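Section 3: Fitting and adjusting the Rikov twin pedal

Before you begin

The Rikov twin pedal is supplied part-assembled. The main pedal is complete except for its beaters; the second pedal, the linking shaft and the drum key are packed in the lower tray of the box. Users who have bought the pedal second-hand should check that the shaft carries the Harnano stamp, as shafts from the older Brannigan model are slightly shorter and will not lock fully.

The bass drum should be standing on its own spurs, on the carpet or mat where it will be played. Adjustments made on a bare floor will not hold once the drum is moved on to carpet.

CAUTION: Keep fingers clear of the footboards whenever the springs are under tension.

3.1 Fitting the main pedal to the hoop

1. Loosen the hoop clamp by turning the wing bolt anticlockwise until the jaw is fully open.
2. Lift the front of the bass drum slightly by extending the spurs. The batter-side hoop should rest evenly on the floor.
3. Slide the clamp over the lower edge of the hoop, keeping the pedal square to the drumhead.
4. Tighten the wing bolt by hand only. Pliers will crush a wooden hoop.
5. Press the footboard down slowly. The main beater arm must travel freely and must not touch the hoop.

Note: The rubber pad on the jaw marks some lacquered finishes. A strip of felt may be placed between jaw and hoop. 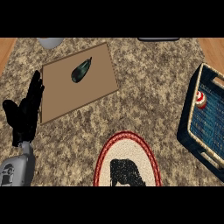

Granite-pattern surface with pale bowl

3.2 Connecting the second pedal

1. Place the second pedal to the left of the hi-hat stand, or where the left foot falls naturally when the player is seated.
2. Extend the linking shaft until it reaches both universal joints. Do not tighten it yet.
3. Fit each end of the shaft over the flat side of its joint and secure with the drum key.
4. Set the shaft as straight as the position of the stands allows. A steep angle at either joint makes the left beater feel heavy.
5. Tighten the two centre screws on the shaft, working from one to the other in small turns.

CAUTION: Do not pull the second pedal across the floor by its shaft. The joints are not covered by the guarantee if they have been bent in this way.

Left-footed players should order the reversed version. The standard version cannot be converted by the user.

3.3 Beaters and spring tension

The beaters have a felt face and a plastic face. Felt gives a rounder note and is kinder to a single-ply head; plastic gives a sharper attack and should be used with an impact patch.

1. Insert both beaters to the same depth. As a starting point, leave around 21 mm of rod showing below each collar.
2. Set the same face forward on both beaters.
3. Turn the spring nut on the main pedal until the beater returns promptly without swinging back and forth.
4. Match the second pedal to the first by feel. The second spring usually needs a little more tension, to make up for the weight of the shaft.
5. Lock both spring nuts.

To test the setting, play even single strokes with a metronome at a comfortable speed and raise the tempo gradually to 154 beats per minute. If the left beater begins to fall behind, check the angle of the shaft before changing the spring -- in most cases the shaft is at fault. If both beaters feel slow, add tension to each in equal amounts.

Note: The beaters should strike side by side, close to the centre of the head. Where the drum is small, the main pedal may be moved slightly to the right so that neither beater lands near the edge.

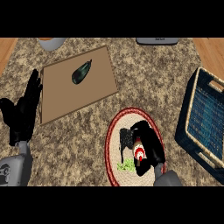
User comment, received through the Salside service desk: I had the shaft sloping down to the left pedal for months and kept winding up the spring to cure it. Levelling it did far more. It would help if the manual said what to do when the hi-hat legs are in the way.

Where the legs of the hi-hat stand obstruct the shaft, loosen the leg collar, rotate the legs until the shaft passes between them, and tighten the collar again. Two-legged stands seldom need this adjustment. The shaft must not rest on any part of the stand, as the contact will be heard through nearby microphones.

3.4 Routine care

Wipe the footboards with a dry cloth after use. Every three months, apply one drop of light machine oil to each joint and to the bearings of both beater arms, and remove any excess. Do not oil the spring nuts.

Check the hoop clamp and the shaft screws before each performance. Screws that work loose repeatedly should be replaced with Harnano parts of the same length; longer screws will score the inner tube of the shaft.

For transport, remove the beaters, disconnect the shaft at both ends and release the spring tension. Instructions for packing the pedal in its case are given in Section 4.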